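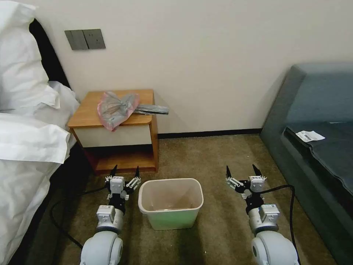 # About Drerosell

Drerosell cleans and resets guest rooms for small hotels, inns and short-stay lodgings. We began with one client, the Wercombe, an inn with 90 rooms on two floors. Today we look after 500 rooms across Plolleswood and the towns nearby.

Our customers are mostly owners who don't want to run a housekeeping department of their own. They handle the front desk and the bookings. We handle the beds, the trash, the floors and whatever the last guest left on the nightstand.

## What we do in a room

Every checkout gets the same order of work, whichever property it is:

1. Bedding is stripped and bagged. Pillows are checked and set aside.
2. Loose trash is picked up from the nightstands, beds and other furniture. This means plastic bags, wrappers, receipts and labels.
3. Wastebaskets are emptied, wiped inside and out, and put back where the property wants them.
4. Nightstands are wiped, including the front edge of the drawer and the open shelf if there is one. Drawers are opened and checked.
5. Switch plates, headboards and baseboards are dusted or wiped.
6. Beds are made with clean linen.
7. Carpet is vacuumed last, from the far wall to the door.

Bathrooms are done by a second person while the bedroom is being finished. If a room has only one person assigned, the bathroom comes after step 3.

Stayover rooms get a shorter service. We make the bed, empty the wastebasket and replace towels. We don't move a guest's belongings, and we don't throw out paper unless it is already in the basket.

## Items left behind

Anything that could be of use to a guest is bagged, marked with the room number and handed to the front desk by 3 p.m. Printed slips with a name or an order number on them go in the same bag. Food and plainly empty packaging are thrown away. Last year we turned in 113 items at the Wercombe alone, and chargers were the most common by a long way.

## Linen and supplies

We can work with your linen or bring ours. Laundry for our own linen goes to Kaplan, a plant on the east side of Plolleswood, and comes back folded by bed size. Duvet covers are changed at every checkout. Duvets themselves are washed on a schedule agreed with each property, and sooner if one is stained.

Cleaning products are unscented unless you ask for something else. We keep a list of what is used in each building and will send it on request.

## Who we are

Mahlet Feyisa started the company after working in hotel housekeeping, first as a room attendant and later as a floor supervisor. She still inspects rooms most mornings and trains every new hire for the first 2 weeks. Training takes place in working rooms with real turnover times.

Room attendants are our employees and are paid by the hour. We do not pay by the room.

## Working with us

We take on properties with ten rooms or more. Before quoting, we walk through the building and clean one room of each type, at no charge, to see how long it takes. New contracts usually start in April or October.

The office is open from 7 a.m. to 4 p.m. Outside those hours, current clients can reach the duty supervisor on the number listed in their contract.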